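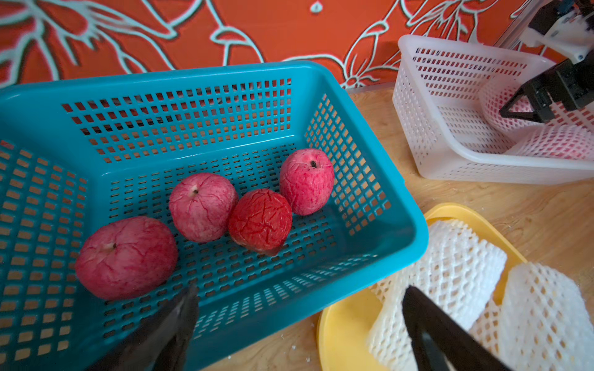 青绿色篮子里的四枚红色果子。

安基特·阿胡贾（Ankit Ahuja）和鲁比-李·海因兹（Ruby-Lee Hinds）要不要结婚，影迷已经猜了两年。今年春天，两人合演的《布鲁西斯》（Brusix）拍完最后一场戏，消息又传了一轮。有人说婚期定在7月，有人说女方已经在看礼服。两位当事人没有发过声明，经纪公司埃利茨（Elitz）对每家媒体回的都是同一句话：艺人的私事由艺人自己讲。

记者见到阿胡贾是在配音棚外的走廊里。他那天要补录28句台词，中间有一次休息。问到婚讯，他先喝了口水，说家里长辈比他着急。“我母亲每星期打电话问一次，问完就说她不是在催。”他承认两人在交往，至于婚礼，他说还没有谈到日子，海因兹下半年的工作排得很满，他自己也要去外地拍戏。

两人是拍《巴克武姆》（Bakevum）认识的。那是一部成本不高的悬疑片，阿胡贾演一名夜班调度员，海因兹演每晚打来电话的陌生人。剧本里两个角色直到结尾才见面，所以拍摄的前半段，他们几乎没有同场的戏。导演要求打电话的戏必须真人对词，没有镜头的那一方也要到现场，坐在隔壁房间里念。海因兹说，她先熟悉的是对方的声音，过了好些天才在吃饭的时候说上话。

影片首映时，300个座位的影厅坐满了，主办方临时在过道边加了一把椅子，留给迟到的剪辑师。阿胡贾后来总说那场来了301个人。片子的票房平平，但口碑不错，两人随后一起接到了《布鲁西斯》的邀约。

新片里他们演一对已经分居的夫妻，争吵的戏占了将近一半。海因兹说这类戏拍起来很耗体力，收工以后两人通常各回各的住处，第二天再碰面。片场有人拍到他们在停车场说话，照片传到网上，被解读成吵架。她说当时在商量晚上吃什么，阿胡贾想吃面，她不想。
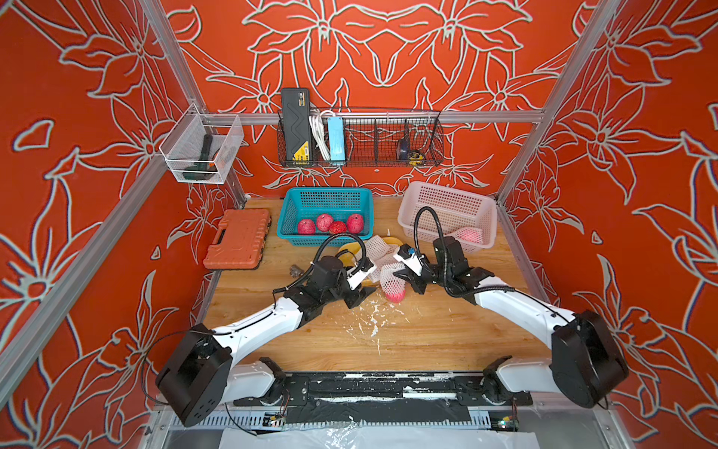 两人会在今年7月办婚礼吗？
目前没有这样的安排。阿胡贾说日子还没有谈，海因兹7月要为新片做宣传，经纪公司也没有确认过任何婚期。

对于礼服的传闻，海因兹的解释是，她去的那家店叫“La”，老板是她中学同学，她去试的是首映礼要穿的衣服。那件衣服是深蓝色的，改了两次腰身，最后还是没有选上。她把这件事讲给阿胡贾听，阿胡贾说他已经从新闻里知道了。

外界关注两人的关系，对工作不是没有影响。《布鲁西斯》的制片方原本想把宣传重点放在两人的恋情上，阿胡贾没有同意。他要求采访提纲里先放影片的问题，私人问题放到最后，数量由他们自己定。制片方接受了。海因兹的态度松一些，她觉得观众好奇很正常，只是不愿意替两家父母回答问题。

她的父母住得远，平时不看娱乐新闻，有一回邻居上门道喜，老两口才打电话来问。海因兹说那通电话打了很久，后半段都在讲家里的屋顶漏水。

《布鲁西斯》的配音已接近尾声，上映日期还没有公布。阿胡贾下个月进新剧组，演一名渡轮船长，为此正在学打绳结。采访快结束时，录音师出来叫他，还剩六句没有录完。

发表于2023年5月3日

联系我们 | 广告合作 | 版权所有，未经许可不得转载 | 返回顶部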